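Progress Report to the Menach Fund: Wornivance Neighborhood Reading Rooms
October 1, 2024 | By the Wornivance project office
Print this page | E-mail this page

With this report we inform the Fund about our work since April. In this period we opened two reading rooms, one in Gökçe and one in Sterley. Both are open in the afternoon, and the Sterley room also on Saturday morning.

The book collection is now 1000 titles, divided between the two rooms. Most of them are for children under ten. We wanted to have more books in large print for older readers, but the supplier could not deliver them in time and we have moved this order to the next period. The money for it is not spent and stays in the book line of the budget.

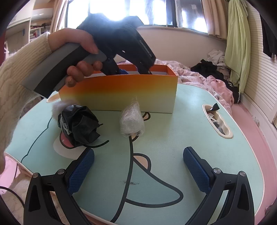

Registration of families was slower than we planned. At the end of the summer we had 57 families, and the larger part of them is in Sterley. In Gökçe many parents work late, so we will try evening hours there from the next month. We also want the children's corners to look less like an office. A table with a big cartoon character on it, and a box in orange and yellow, are the kind of thing we have in mind, and such things do not cost much.

The roof repair in Gökçe is finished and paid. The heating is not yet checked, and we ask the Fund for permission to use the rest of the repair line for this.

For the next period we plan to complete the large print order, to begin the evening hours and to print a small catalog. The financial table will be sent separately.

Print | E-mail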